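Spent the winter replacing the shelves in our pantry and I wrote down what I learned as I went. Posting it here in pieces because a few people asked about sagging shelves after my last post.

Background: the house is in Ukorbridge, built as a rental, and the pantry is a closet off the kitchen. The old shelves were 45 inches wide with a bracket at each end and nothing in the middle. They were full of canned goods and every one of them had a dip you could see from the hall.

First thing I did was put a straightedge across them. The worst one was down by more than half an inch at the center. I took everything off and left it a week. It did not come back. Particleboard that has sagged stays sagged, and flipping it over just gives you a hump that turns into a new dip by summer.

So the question was whether to buy solid wood, plywood, or the same kind of board again with better support. I priced all three at Jurnico in January.

Solid pine was the nicest to look at and the boards on the rack were cupped. I went through the pile and found two I would have paid for. I needed six.

Plywood was the best choice on strength. It was also $325 for what I needed once you added edge banding and a primer that covers the grain. That's a lot for a closet.

Particleboard with a white finish on the faces was a fraction of that. It's heavy and it doesn't like water. It is also flat and already finished, and it will hold cans fine if the span is short enough. I went with that.

The span is the part people get wrong. For three-quarter-inch particleboard with a heavy load, I wouldn't go past 24 inches without something under it. Shorter is better. Books and cans are both heavy loads. Cereal and paper towels are not.

I put in an upright at the middle of the closet and cut every shelf in half. That took each one from 45 inches to a bit over 22. Same material, half the span, and the stiffness goes up by a lot more than double.
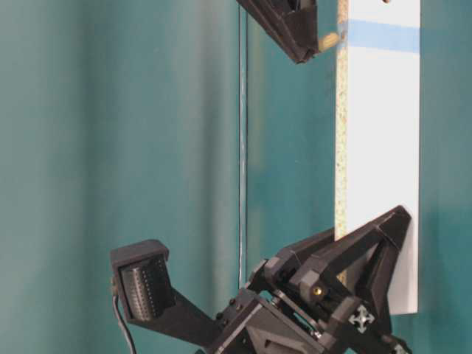
Cutting. If you can get the store to do it, get the store to do it. Their panel saw leaves a cleaner edge than my circular saw does. The Jurnico counter charges per cut after the first few, so bring a list with the cuts already worked out.

If you cut at home, use a fine-tooth blade, put the good face down for a circular saw, and score the line with a knife first. Tape over the line helps some. Scoring helps more.

Support the offcut. I let one drop on the first board and it took a chunk out of the corner. That piece became the bottom shelf, with the bad corner at the back.

Edges. The raw edge soaks up anything that touches it, and a pantry floor gets mopped. I banded every edge, including the ones against the wall. Iron-on banding is easy. Set the iron to cotton with no steam, go slow, then press it down with a block of scrap while it cools.

Trim the extra with a sharp chisel or one of the squeeze trimmers. Then run a sanding block along at a slight angle so the corner doesn't catch your sleeve.

For the bottom of the upright I didn't trust banding alone. I brushed on two coats of shellac primer and then set it on thin plastic shims so it isn't sitting on the floor. You can't see the shims behind the baseboard piece.

Screws. Drill pilot holes every time. Screws going into the edge of particleboard will split it if you don't, and they don't hold much even when you do. I used confirmat screws, the fat ones with deep threads, and kept them two inches back from the ends.

Don't overtighten. Once the threads strip out a hole in this stuff, that hole is done. You can fill it with glue and a dowel and drill again, which I did twice.

Cleats. Each shelf rests on a one-by-two screwed into the studs at the back, plus a short one on each side. The back cleat does more for sag than anything else on this list. Pins and plastic clips are fine in a bookcase but I wanted these to stay put.

The studs in my closet were not 16 inches apart. They were where somebody felt like putting them. Find each one and check it with a small nail before you drill a real hole. The cleat covers the nail holes anyway.

The walls weren't square either. The back left corner was out by a quarter inch. I made a cardboard pattern for each shelf and cut to that. It adds an evening and it saves you from forcing a board in and scraping the paint.

Spacing. I measured what we keep and left an inch and a half over the tallest thing on each shelf. Cans got a short shelf so they only stack two high. The big jars and the rice bin went on the floor level.

Somebody asked about the hooks on the inside of the door. Those came out of a box from Nilisura that I'd had for years. They're rated for more than I'd hang on a hollow door. I have aprons and a dustpan on them.

Total came to well under the plywood price, with leftover board in the garage. It took four evenings and most of a weekend. The slow part was emptying the pantry and living with it all on the dining table.

Loaded it up and put the straightedge on again 40 days later. No gap on the can shelf that I could get a playing card into. I'll check it again in the fall after canning season, when it gets its heaviest load.

Next job is the linen closet, same method, narrower shelves. If you've used melamine glue on finished faces, tell me which one held. I've only used regular wood glue on the raw edges.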